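Sound That Stays in the Room

When Blažena Machala took over the bowling club Stiletti, the music had only one volume - loud. The guests at the bar had to shout, and the people on the far lanes heard almost nothing.

She asked the installer Plurollow to divide the building into 5 zones. Each zone has its own ceiling speakers and a small wall panel, so the staff can lower the bar and leave the lanes as they are. The work was done at night, and the club did not close for a single evening.

"We used 70 meters of new cable, the rest was already in the walls," says Ánh Hồ, who planned the system. The old amplifiers stayed in the rack as a reserve.

On Wednesday the league plays, and then the announcements have priority over the music. After 21:00 the panel in the entrance is locked, because the neighbors sleep close.

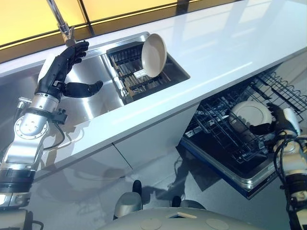
Machala now wants the same system for her second club, in Prarolby. The ceiling there is lower, and Hồ would like to test smaller speakers before he gives a price.

60 shares | 2 comments

Lanefour: Finally I can order a drink without shouting.
Marek_B: Which panels are these? Ours break every year.

Contact | © Beneš Magazine | Back to top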